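Most gripper comparisons I read are settled on payload and price. I think both are the wrong place to start. When we put two finger sets through the same work, the Kilolholm soft tips and the hard black Pralto pair, the numbers on the data sheets told us very little about which one people would want to use on a bench full of household goods.

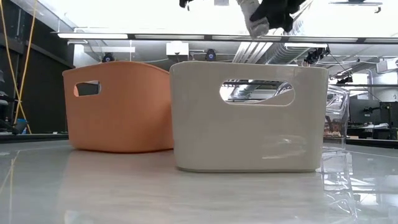 Eradska, 2 October 2026

A storage bin weighs almost nothing. The trouble is its shape: a thin rim, a handle opening with a rounded edge, a shiny wall that throws the ceiling lights back at the camera. We ran 636 grasps over 16 objects, and the bins took more of our time than anything heavy did. Güven Eren, who wrote our test plan, wanted to drop them. I argued for keeping them, and I still would.

Small jars are a different problem. Two of them close together in a tray leave little room for a wide finger, and a label can hide the edge the camera needs. A buyer who tests with one block in the middle of a table will never find this out. Ruddock sells a controller that lets you set a closing force for each object – useful, but it does nothing about a finger that is too thick to fit.
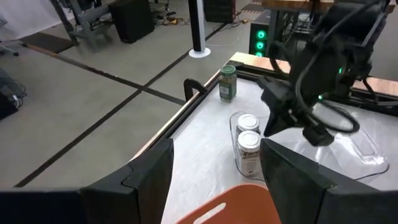
Should a small lab buy two sets of fingers?
Buy one set, spend 30 days with the objects you handle most, and order the second only if the first keeps failing on the same ones.

We will repeat the test in December with 35 objects and the same two sets.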